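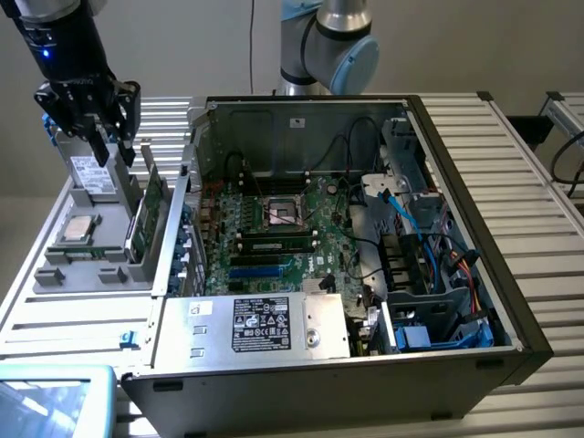 3.2 Storage time of retired desktop computers

The delay between the last use of a desktop computer and its entry into a waste stream is poorly covered in municipal records. Weighing slips record mass and category at the point of drop-off. They say nothing of the years a machine may have spent in a closet, and mass-flow models that set end of use equal to end of life therefore place the waste too early. The Bisano survey was designed to measure this delay directly in Setstead and in the neighboring district of Iyamu.

Storage time is defined here as the interval between the last month in which a machine was used for any purpose by the household and the month in which it left the dwelling. A machine passed to another member of the same household is treated as still in use. A machine moved to a garage or shed on the same property is treated as stored. Machines sent to a repair shop and later returned are counted from the month of return if they were not used again.

Respondents were asked to name the month and year of last use. Where they could give only a season, the middle month of that season was entered. Where they could give only a year, August was entered for all cases, following the practice of the pilot round. This choice affects short storage times most, and results below one year should be read with that in mind.

Three categories of machine were kept apart: towers, small form factor desktops, and all-in-one units. The tower category covers any full-size case with a removable side panel. Figure 2 shows a tower of this type, opened and lying on its side, with a green Dell motherboard in the middle of the case. All-in-one units were separated from the other two because the screen places them under a different fee code at the drop-off site, and because owners tend to describe them as televisions or monitors when they fill in the form.

Median storage time for towers was 27 months in Setstead. The figure for Iyamu was lower, but the response rate there was also lower, and the two distributions overlap over most of their range. The Setstead distribution has a long right tail. Part of the tail consists of machines kept for the data on their drives, a reason given more often by households that ran a business from home. The rest is harder to assign. Many respondents marked more than one reason, and the form did not ask them to rank their answers.

Small form factor desktops left the home sooner than towers. Two explanations are consistent with the responses. The first is size: a small machine can be carried to a drop-off site by hand, without a car. The second is resale. Traneo, which buys used office equipment in both areas, accepts small desktops from the public but takes towers only in lots from business customers. The survey cannot separate the two effects, as distance to the Traneo counter and car ownership are themselves related in the sample.

Incomplete machines present a further problem. A household may remove the drive or the memory before disposal, or may give away parts over several years while the case remains in storage. We assigned the storage time of the case to the whole unit. The alternative, a separate time for each part, was tested on the pilot data and dropped when respondents proved unable to date the removal of parts with any consistency.

The storage estimates enter the flow model of Section 4 as a delay function fitted separately for each category. A Weibull form was used for towers and small form factor desktops. For all-in-one units the sample was too thin to support a fitted shape, and a fixed delay of two years was applied. Records with a stated storage time of more than seven years were retained in the tower fit. Removing them shortens the tail but leaves the median unchanged, and the year of peak outflow in the model does not move.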